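Robot Learning for Manipulation
Unit 5: Learning to grasp soft packages from demonstration
Notes by Ruba Rizk, revised March

Reading before class: the Matar report by Dabbas and Vergara, sections 2 and 4. Skip the appendix on motor calibration unless you plan to use the hands in your project.

1. The problem

Most of the grasping methods we have covered so far assume a rigid object. You find two contact points, check that the forces balance, and close the fingers. A small wrapped packet breaks that assumption. The wrapper bends under the fingertips, the contents shift, and the outline the camera sees before contact is different from the outline after it.

The Matar project took a direct route. A person drives both arms by teleoperation, the joint angles and head camera images are recorded, and a policy is trained to copy the motion. There is no model of the packet anywhere in the system.

2. The task and the data

The packet starts on a plate, and the policy has to pick it up and hold it clear. The team recorded 1,853 demonstrations and threw out the ones where the operator let go and tried again. Issa Bitar's rule was strict on this point: any second attempt and the whole recording was dropped.

Each recording is cut into short windows. The network gets the current image and the joint angles of both arms, and it predicts the next 100 steps of motion. Only the first part of that prediction is carried out before the network is asked again. We derived this last week under the name action chunking.

The policy controls both arms even when one of them does the work. In the grasp below, the right hand has its fingers over the top of the packet and the thumb against the near edge, while the left hand stays open beside the pink plate. The left arm's angles are still part of the output, so the network must also learn to leave it alone.
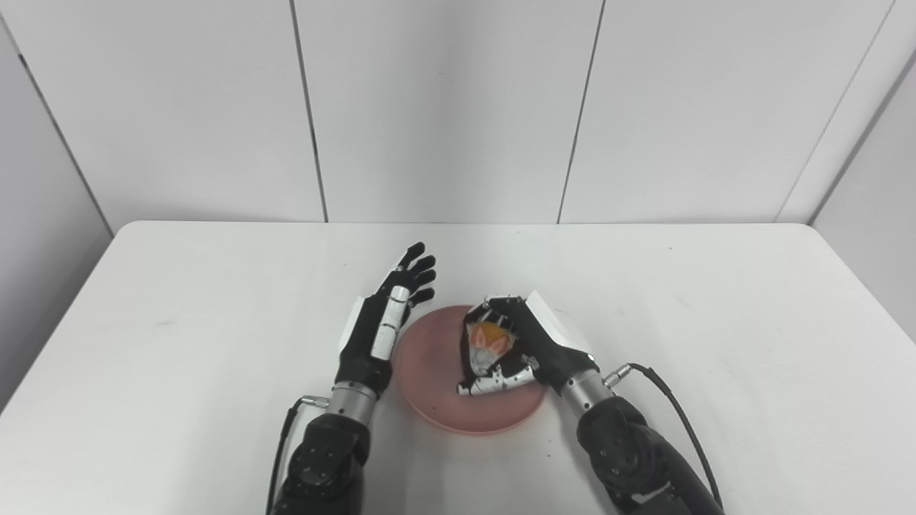 3. What was compared

Three versions were trained on the same recordings:

Single step: predicts one motion command at a time.
Chunked: predicts 100 steps, as described above.
Chunked, right arm only: the left arm is held fixed by hand-written code.

The single-step version did worst. It tended to stall just above the packet, where operators often paused – the usual trouble with copying pauses. The two chunked versions came out close together, and the report does not claim a difference between them.

A second test used only 700 of the demonstrations. The chunked policy still reached the packet but placed the thumb badly more often. Tamer Kassab's comment in section 4 is that thumb placement seems to be the part that needs the data. Treat that as a guess, as it was not tested separately.

4. For discussion

Why might dropping every recording with a second attempt hurt the policy later on? Think about what it has seen after a missed grasp.

The right-arm-only version has fewer outputs. Work out what you would have to change to use it for a task where the left hand steadies the plate.

Bring a half page on either point. Project groups using the Rakholm simulator should also read the note on contact settings – the default friction is too high for wrappers.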